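Search this journal Search Advanced search

4. Where people slept, and what they said about it

I came to this part of the study sideways. When I first set up the diaries I wanted to know how often people go back to a town they used to live in, and what they do once they're there. The question of where they slept was a box on the first page, put in mostly so I could tell a day trip from a longer one. Then the entries started coming in and people wouldn't stop talking about beds! Sofas, box rooms, a cousin's caravan, the hotel by the bus station that used to be a school. By the end I had 329 diary entries from 81 travellers, and sleeping arrangements came up so often that I gave them a code of their own and went back through the whole pile from the start.

A quick reminder of who these people are, for anyone who skipped section 3. All of them had lived in Wiltport or Uvirlow for at least a year as adults, had moved away, and made one or more trips back while the diaries were open. They wrote in Bright, the diary tool described earlier, in whatever style they liked. Some gave me a line a day. Others gave me pages, written on trains and in airport cafés, and I'm grateful for every one of them even where I've had to cut them down here.

4.1 The guest problem

The strongest thread in this material is the discomfort of being a guest in a place where you once had your own front door key. I'd expected people to be pleased about the free bed, and plenty were, but the pleasure tended to turn up on the first evening and thin out after that. One traveller, back in Wiltport for the first time since leaving for work, wrote that she had walked past her old flat on the way to her friend's house and felt "like I'd got off at the wrong stop". The next day's entry is nearly all about the friend's shower, which she couldn't work, and didn't like to ask about.

I love that shower. There's one like it in a lot of the diaries: the thing in the house you don't know how to use, and can't quite bring yourself to mention. Light switches outside the bathroom door, bins with rules, a boiler that mustn't be touched. In ordinary holiday writing these are funny little details. In return trips they seem to carry more, and I think the reason is that the traveller has told themselves beforehand that they're going somewhere familiar. A strange shower in a strange country is part of the trip. In your own old town it feels a bit like being told off.

The literature on visiting friends and relatives tends to treat hosting as a saving (the visitor doesn't pay for a room) or as work done by the host. Both are fair. What I'd add is that the guest is working too, and on a return trip is often working quite hard at looking relaxed.

4.2 Hotels, and feeling silly in them

The people who paid for a room had the opposite trouble. They slept better, or said they did, and then wrote about feeling silly. "Tourist in my own town" is a phrase I met so many times that I stopped underlining it. One man in Uvirlow was handed a map by the hotel desk with his old street on it and a little fork symbol where the chip shop used to be. He kept the map. He also took the long way round to breakfast each morning so that he wouldn't have to walk through reception and be asked about his plans for the day.

Hotel stayers wrote more about streets and less about people, which makes sense when you think about how their evenings went. They were out walking! They noticed shops that had closed, new paint on old doors, buses with different numbers. Those staying with friends wrote about dinners, and about who had been invited and who hadn't. I'd be careful about reading too much into that, as the two groups chose their beds for reasons of their own, and someone who wants long quiet walks may well book a hotel in order to get them.

Cost came into it, of course. Travellers coming from Akau had the dearest fares by a long way, and they were also the ones who stayed longest and moved house mid-trip. Nine of them slept in three or more places in a single visit. Their entries have a particular tiredness that I recognised, having done the same thing myself with a suitcase that lost a wheel on the second move. You're forever stripping a bed and thanking somebody.

4.3 The last night

I want to spend a little longer on last nights, as they're where the diaries change most in tone. Up to that point people complain cheerfully. On the last night the complaints stop. Entries get shorter or much, much longer, and they jump about in time, with the drive to the airport written up before the meal that came before it. Several people wrote twice that evening, once before bed and once in the small hours.

The bed itself changes in these entries too. The sofa that had been too short all week becomes "my sofa". A traveller who had moaned about a box room since she arrived wrote that she'd stood in the doorway with her bag already on her shoulder and gone back in to straighten the pillow, then sat down on the bed and missed her bus. She got the next one. I asked people at the follow-up stage whether they remembered writing these passages and most of them laughed and said they didn't, though they remembered the tiredness well enough.

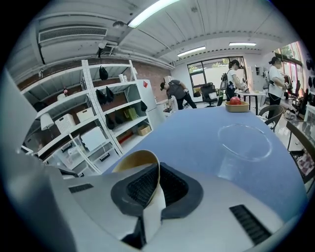
WILTPORT, August 29, 2022 –

Figure 2. A table with a blue surface and a clear glass container resting on it.

I had half hoped that last nights would sort neatly by type of bed, and they don't. Hotel people were as likely to go soft as sofa people. What does seem to matter is whether the next trip had been talked about. Where a date had been mentioned, even a vague one ("after Christmas, maybe"), the final entry tended to be about packing and train times. Where no date had come up, it was about the room, the view from it, the noises in the pipes. I checked this by reading the last entries with the names and places covered up, and then again a month later in a different order, and my codes held up well enough that I'm happy to report the pattern here. I wouldn't want to hang a number on it.

There's a snag, which a reader of an early draft pointed out to me and which I can't fully get round. People who have a next trip in mind may simply be people who come back a lot, and people who come back a lot may be past the stage of weeping over pipes. The diaries only ran until May, so I can't follow anyone through enough visits to pull those two things apart. My own guess is that both are going on. My own last night in Wiltport, for what it's worth, was spent on an airbed that went down at four in the morning, and I lay there on the floorboards feeling thoroughly sorry for myself and not wanting to get up.

4.4 A note on hosts

Hosts weren't part of the study and I only hear them through their guests, who are usually being polite. Two travellers passed the diary over for an evening and let the host write in it, which wasn't in the instructions. I've left those entries out of the coding but I did read them. Both were mostly about sheets.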